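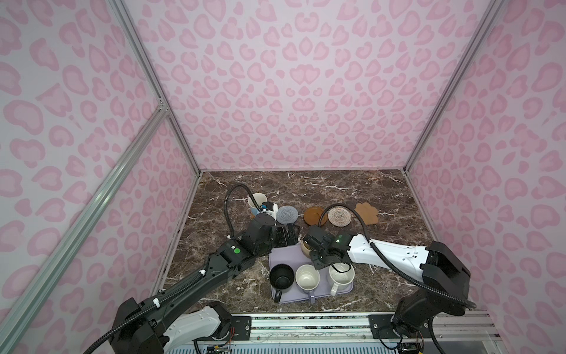
Can machines do household chores yet? Mugs, coasters and the rest

Forum: Home and Workshop Automation
Started by: eino_r

eino_r wrote:
July 17, 2020

Hello all. I am reading this forum for a long time but I write seldom, so please excuse my English. My wife asked me at dinner when a machine will finally clear the table for her, and I had no good answer. I work in a shop where we have machines for cutting and for packing, and they are very good. At home I have one vacuum and it is afraid of the carpet.

My question is simple. Take the small job of cups: they must go to the drying mat, and later from the mat to a coaster or to the shelf. Two arms, one table. Is this a solved job, or only a nice demonstration? I would like to hear from people who tried it, please not from people who watched a video.

Eino Ruotsalainen

maneck_fan wrote:
Solved. Next question.

More seriously, moving a cup from one place to another is the first thing every student does. A cup is rigid, it stands by itself and it does not care how you hold it. If you asked about laundry I would say come back in 13 years.

jaein_y wrote:
I do not agree with maneck_fan, and I will try to explain why with care.

Look at the handles in the picture. Three mugs on the lavender mat, and the one on the right has its handle turned to the corner of the mat, while the other two have it to the front. For a person this is nothing. For an arm it means that the grasp which was good for one mug can be wrong for its neighbor. Also the cup in the gripper is above the far edge of the mat, between two mugs. If your position is wrong by a small amount there, you push the neighbor, and then the neighbor has moved and your plan is old.

I worked with such tasks since March. The empty table is easy. The table with other cups on it is the real job.

Jae-in Yeom

pakard wrote:
The cup is rigid, agreed, but the coasters are not all so. One of them is knitted. Try to slide a cup onto knitted yarn and you will see the coaster travel together with the cup. A wooden one stays flat and is much more polite.

I would put every cup straight down from above and not slide at all. Slower, but it works.

hoekstra wrote:
I run a small shop, we do fittings and brackets. My opinion is that household people compare with the wrong thing. On our floor an arm is useful because we prepared the world for it. Every part comes in the same tray, in the same direction. One arm does 300 parts in a shift and I go to drink my coffee.

At home who will prepare the tray? If I must put the mugs nicely in a row with the handles forward before the robot can take them, I can put them on the shelf also.

maneck_fan wrote:
hoekstra, your argument is from the time before cameras. The newer way is that you show the task many times by hand and the machine learns from it. You do not need the tray.

hoekstra wrote:
How many times is many?

maneck_fan wrote:
In my last try, 789 examples for one kind of cup.

hoekstra wrote:
And for a different cup?

maneck_fan wrote:
Some more :)

jaein_y wrote:
This is exactly the point. With my own mugs, the light ones were fine quite early. The black mug gave us trouble for weeks, as the inside is dark and the depth camera did not like it. We moved the lamp and it was better, then somebody closed the curtain and it was worse again. I do not say it is impossible. I say that 'solved' is a big word.

uranus_8 wrote:
Question from a beginner. Why two arms for cups? One arm can hold one cup.

jaein_y wrote:
For a single cup one arm is enough, yes. Two are good if one takes from the back of the table while the other places on the mat, or if you want to turn a mug in the air and take it again by the other side. But then they must not meet each other in the middle. We lost one gripper finger in this way. Also please fix your cables well, with enough slack at the wrist. A tight cable pulls the arm and you will search for the error in the software for two days.

pakard wrote:
Two days, you were lucky.

eino_r wrote:
Thank you, this is more than I expected. So, if I understand correctly: lifting is fine, placing between other things is difficult, and a new mug is always a small adventure. What about a wet cup from the sink? My wife asks, not me.

hoekstra wrote:
Tell her to wait and to keep the towel.

maneck_fan wrote:
Soft rubber on the fingers and a slower lift. I did it with wet plastic cups and dropped one in the first 8. I still think Eino can have this on his table if he accepts that it is slow.

jaein_y wrote:
Slow is no problem for me, the mugs can wait until the morning. A broken mug is a problem. Eino, if you begin, begin with plastic cups and only one arm, and write here how it goes. I can send you my list of parts.

eino_r wrote:
Yes please, send it. I will begin with plastic.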